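Folding Laundry on the Bed (and Getting the Bed Back by Dinner)

I used to do all my folding at the kitchen table and I have no idea why. The table is too small, there is always something sticky on it, and a pair of pants hangs off both ends. The bed is the biggest flat surface in our place, so a few years ago in April I moved the whole operation in there and I've never gone back!

My first rule is to pull the blanket up before anything gets dumped. It doesn't have to be neat (mine never is), but you want one layer under the clothes so socks don't vanish into the sheets. I like a light-colored cover for this. Pastel tie-dye is great – khaki, black, navy, it all shows up against it and you can see what you still have left to do.

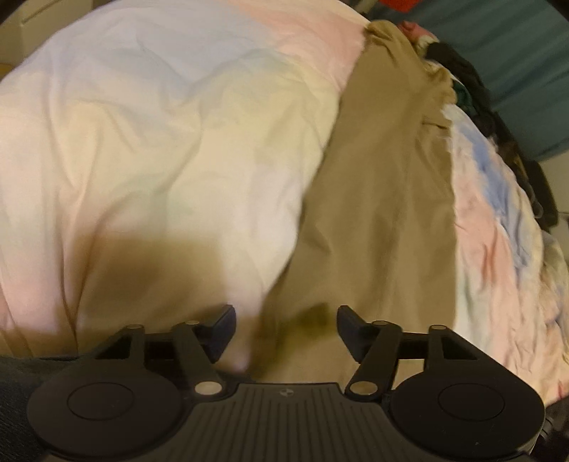 Start with the bulky stuff. Pants and anything else in heavy cotton take up the most room, and once they're out of the way the pile looks half as scary. Shake each piece hard, twice, holding it by the top. Then lay it lengthwise and run your palms from the middle out to the sides. If a piece comes out of the dryer all bunched up at one end, work your fingers into the bunch and tug gently from both sides before you try to fold anything. Folding over a lump just gives you a lump with corners.

Dark things get their own heap along the far side of the bed. I do those last, when I'm tired, because lint doesn't bother me as much by then.

A few people wrote in after my Clerton closet post to ask what I do about wrinkles without ironing. I keep a spray bottle with 200 ml of water and a small splash of white vinegar. Mist, smooth with your hands, leave it for 5 minutes while you do something else, then fold. It won't give you a sharp crease – for that you need the iron, sorry – but for everyday clothes it's plenty.

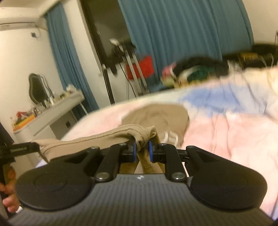
Mulska

For rolled edges (cuffs, hems, waistbands that have curled over on themselves), pinch the roll at one end and unroll it with your other thumb, going all the way along. Do it while the fabric is still a bit warm and it stays flat much better.

Bags and shoes always migrate onto my bed too. If yours do the same, put an old towel down first, or move them to the floor before the clean clothes come in. I say this as someone who has washed one blanket five times in a month.

Last thing, put each stack away as you finish it. Once there are stacks on the pillow you'll be sleeping next to them.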